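Vondevia Reports Result on Two-Arm Puzzle Task

PLILLSIDE, 18 Sep 2020 - Vondevia today released results from a study of how robot arms learn to place small parts. The method, called Nivinance, was trained on 710 demonstrations of a wooden number puzzle.

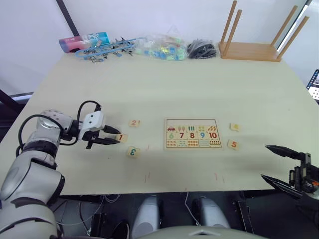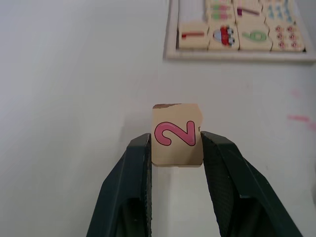 Number tiles from the puzzle used in the study.

By the Vondevia press office
Media contact and release editor

In 100 test runs, the system finished the puzzle 52 times. An earlier version, tested in May, finished 7. Most failures came when a tile was turned the wrong way up.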